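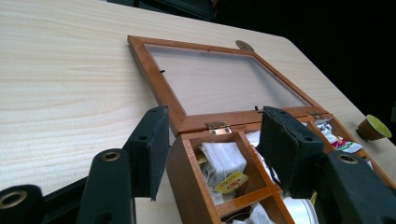
Zahira Teoh objected that a sash could not be classed as an insignia of office if it had never been issued. The Registry noted the objection and gave it the number 102.

The matter before the Registry of State Dress at Brorside concerned the green sash of the former Dalon Youth Service. Under the rules of the late government, the sash was granted after 2 years of duty and worn on the left shoulder at parades, harvest days and the Leader's birthday. Records showed that 2000 had been ordered from the mill at Clesano in June of the last year of the regime. The government fell before the delivery was signed for.

Kittipong Thongsuk, for the Registry, set out the usual position. Objects made to display the authority of the old state were to be held in the closed collection. They were not to be sold, lent for festivals or cut up for other use. The law made no mention of whether anyone had worn them.

Ms. Teoh replied that her mother had worn one. She had worn it for a single afternoon, in the sewing room at Clesano, to check the fall of the cloth for the inspector. The inspector had asked her to turn around and then to salute. She had turned around.

Mr. Thongsuk asked whether this had been written down.

It had not. The mill ledger for that day listed 25 sashes passed and one returned for a crooked hem. Ms. Teoh believed the returned sash was the one in question — her mother had never sewn a crooked hem in her life, and had kept it in a drawer under the winter blankets until she died.

The hearing was suspended while the Oláh inventory was brought up from the lower floor. It contained an entry for every badge, cap and belt of the Youth Service, with the rank each conferred and the penalty for wearing it without right. Beside the green sash the column for rank had been left blank. The column for penalty had been filled in.

Mr. Thongsuk read the entry twice, the second time aloud. He then asked Ms. Teoh which shoulder her mother had worn it on.

The right, she said.

The clerk was directed to enter the answer.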